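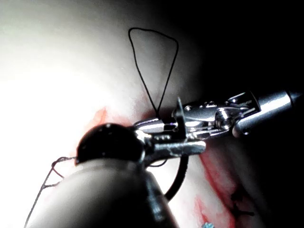
Faustine Lefèvre told us in the first week to stop worrying about our knots and look at where the needle goes in, because a stitch that starts in the wrong place can't be saved by a nice knot. We wrote that on the lab whiteboard and it stayed there until the end of the project. Most of this report is really about that one remark!

Closing a Straight Cut in Soft Practice Tissue
Project report, Bailly Skills Lab
Solène Delorme and project partner

What we wanted to find out

Everybody in our course learns to suture on a pad. You get a pad with a cut in it, a curved needle and a length of thread, and you sew until the edges meet. What we noticed last term is that some pads feel forgiving and some feel terrible, and that people blame themselves when the pad may be part of the problem. So we asked two questions. Does the softness of the pad change how evenly the stitches come out? And does it help to lift the edge of the cut before the needle goes in?

We were both pretty sure we knew the answer to the first one. We were wrong, and it made the project a lot more fun.

Materials

We used 12 Skuveo pads, half of them the soft kind and half the firm kind. Both kinds are pale and smooth on top, with a slight give when you press them. The suture was black thread from Rokard, on a curved needle. Black was a good choice. On a light surface you can follow every turn of it, and you notice right away when a loop has slid under another loop.

For measuring we had a steel ruler, a magnifier and a sheet of tracing film. We laid the film over each finished pad and marked where every stitch entered and left. The film tends to drift, so tape it down at both ends (we lost most of an afternoon learning this).

Making the cuts

All our cuts were straight and ran on a diagonal. We tried cuts running straight across first, and they were fine, but a diagonal makes you think about the angle of the needle, and we wanted that in the test. The cut edges on the soft pads roll outward a little as soon as the blade has passed. On the firm pads they stay flat.

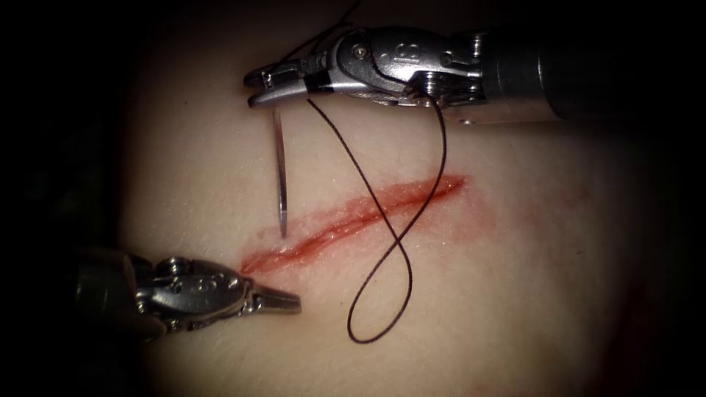
Figure 2. Needle tip at the upper-left end of the incision, thread trailing.

Where the needle meets the surface

A curved needle wants to travel along its own curve. If the tip comes down close to upright, it goes in, turns inside the pad and comes back out where you expect. If it comes down at a low slant, it skims along just under the top and the bite is shallow. You can tell a shallow bite immediately on a soft pad, since the surface puckers over the needle. On a firm pad you often don't find out until you pull the thread and it tears through.

Our first few rows were full of shallow bites. The fix was slowing down at the moment of contact -- set the tip, check the angle, then turn. Solène started saying "set, look, turn" under her breath and I caught it from her, and by November we were both doing it without noticing.

The thread

Thread was the thing we had planned for least. A long piece winds over the pad in big loops and gets in the way of the next stitch. A short piece behaves, but then there's barely enough left to tie with. We settled on a medium length for the real test and kept the loose part laid off to the side away from the next entry point. Pulling a loop down slowly made a neater stitch than pulling it fast, on both kinds of pad.

Lifting the edge

For half of the rows we pinched up the edge of the cut before the needle went in, and for the other half we left the edge alone.
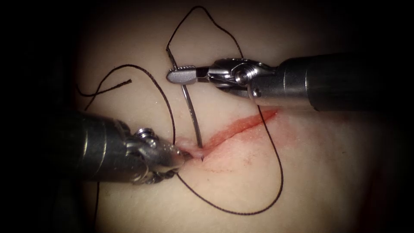
The lift has to be small. When we pinched hard, the material squashed flat and the needle came out lower than we meant it to, so we had swapped one error for another. A gentle pinch at the very end of the cut worked best for the first stitch, which is the hardest one in any row. After that, each stitch holds the edges a bit closer for the next one and the lift matters less.

Results

We placed 103 stitches that we could measure. Lifted rows were more even than unlifted rows on both kinds of pad, and the difference was easy to see on the tracing film even before we got the ruler out. We loved that moment. Two rows of dots, one marching along and one wandering all over the place.

Softness was the surprise. We expected the soft pads to be worse, and for the first rows they were. Once we had the entry angle under control they came out a little better than the firm ones. Our guess is that the soft pads show you your mistakes sooner, so you correct sooner. A full row took almost 19 minutes at the start of the project and a good deal less by the end, but we didn't time the later rows properly, so please don't read much into that.

What we would change

We would mix up the order. We did all the firm pads first, and some of what looks like an effect of softness could just be practice. We'd also like to try the Mereo thread that the other group used, which they say lies flatter. And we would film the tracing step, because the dots near the ends of the cut were the ones we argued over most.

The tracing sheets are in the blue folder in the skills lab, labeled by pad. Anyone who wants to remeasure them is welcome to -- just put them back in order.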